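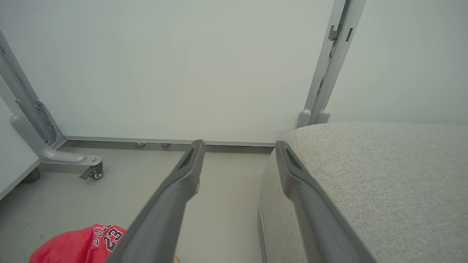
Démo chez Nuketti : durée d'un passage ?
Posté le 29 janvier 2023

Je prépare une visite pour un groupe. La démo de tri du linge tourne-t-elle en continu ?

Réponse 1
Non, par créneaux. Deux bras, un panier, des maillots. Prévoir 50 minutes, questions comprises — davantage si l'opérateur recalibre. 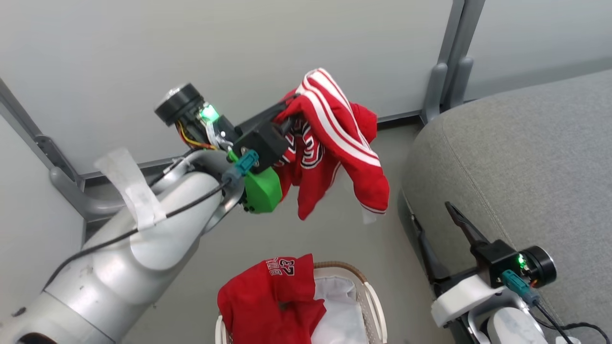

Faut-il réserver pour un groupe ?
Au-delà de dix personnes, oui, par le formulaire Ostum.

Réponse 2
Vu en octobre. Bien, mais parking minuscule.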